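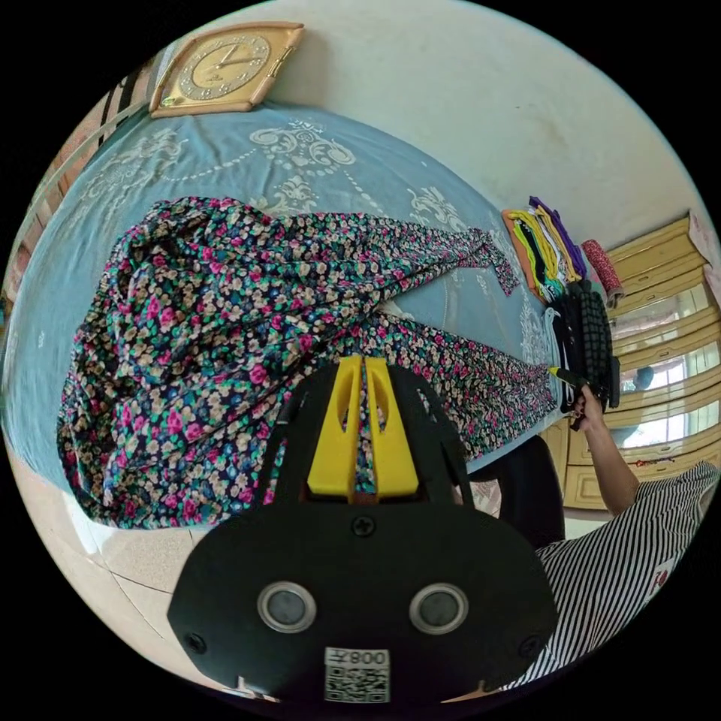

Pladov Home Linen Project
Progress report to the Gallo Fund, for the period ending October

1. Where we are up to

The project helps people sort, mend and store the household cloth they already own: bedding, curtains, tablecloths and lengths of dress fabric. Bedroom work began this period. Three households have started and two have finished the first stage, which is to get everything out of the cupboards and decide what stays.

The third household, on the Skistska side, is part-way through. Most of the work there is being done on the bed, as it is the only flat surface in the home long enough for the bigger pieces. Tamara Hordiienko runs the bedroom sessions and Danylo Tkachenko keeps the written list for each home.

2. Work done this period

Each household now has a list with one line per piece, giving its rough size, its condition and where it will be kept. Danylo first set the list up by room, but that was awkward for fabric that gets moved about, so he changed it to go by type. The lists for the two finished households have been rewritten and copies left with the owners.

Long, narrow lengths have been slower than we allowed for. The dark floral cloth is a good example. It bunches up at one end while the other end is being straightened, and the pattern is so close that it is hard to tell at a glance which way a fold is running. Tamara now works these pieces in short sections, starting from one end, and gathers the remainder to the side.

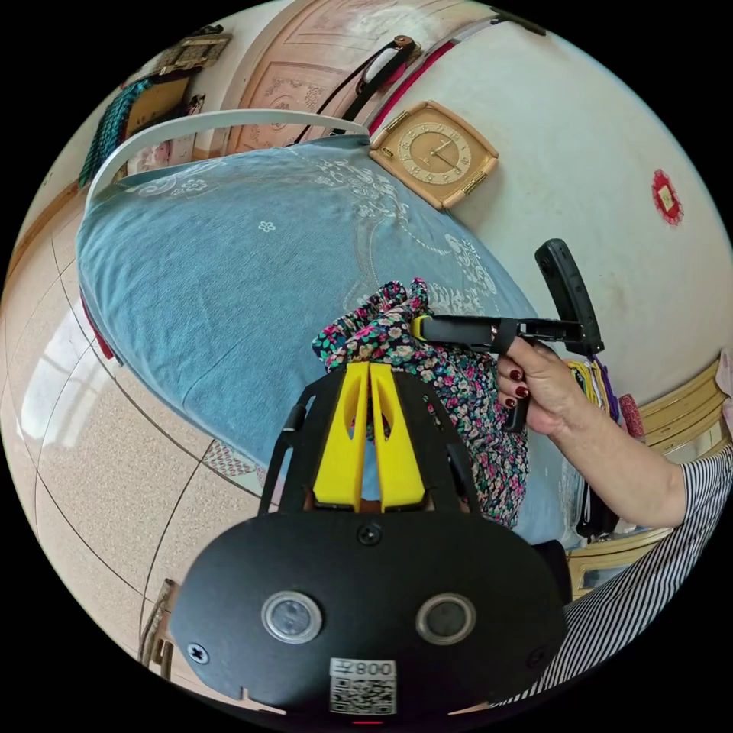 Dark floral cloth, with the light blue bed cover behind.

Mending has been limited to loose hems and small tears. Radymyr Semeniuk has offered the use of his sewing machine for straight seams, and we expect to take that up once the sorting is finished. Anything that needs a proper repair is put in a separate bag and marked on the list.

3. Storage

We had planned to use the same storage boxes in every home. Tarun Goel measured the cupboards and found the boxes would not fit under the shelf in one of them, so that household will have cloth bags. The boxes for the other homes came from Khương Homewares and the lids fit well. Labels are handwritten for now.

Folding everything to one size did not suit all the pieces. Thin cloth with small flowers folds down well enough, but fringed edges tangle when they are turned in and stacked. The light blue fabric with the small white flowers has a frayed, fringed edge, and we would like pieces of that kind to be hung, or folded with the fringe to the outside.

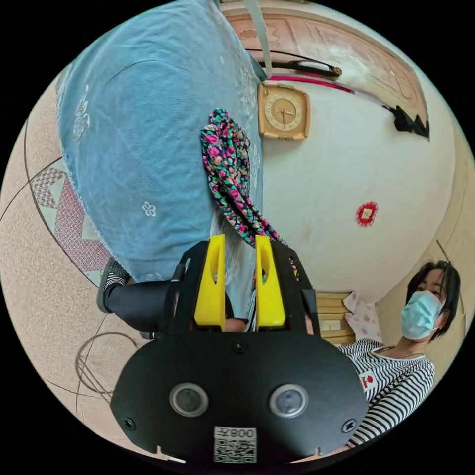 Hanging takes up more cupboard space, and two owners have asked to keep what rail they have for clothes. Tarun is pricing a second rail that can go below the first. If the cost is reasonable we will ask to move money across from the box line to pay for it.

4. Spending

We spent $155 on boxes, bags, thread and labels. No other purchases were made. Travel is being claimed separately by Yurii Hordiienko and will appear in the next statement. Receipts are attached to the copy sent by post.

5. Problems and changes

Sessions were planned as full mornings. That was too long for most people, particularly where there were decisions to make about things that had belonged to relatives. We have moved to shorter sessions, finishing by 11 am, and this will push the second stage back a little. We are not asking for more money to cover the change.

6. Next period

- Finish the list for the Skistska household
- Settle the rail question with Tarun
- Begin the straight-seam mending with Radymyr
- Return to the first two homes to check whether the storage is being used

Yurii will send dates for the return visits once the owners have agreed to them. Questions about this report can go to him at the Pladov office.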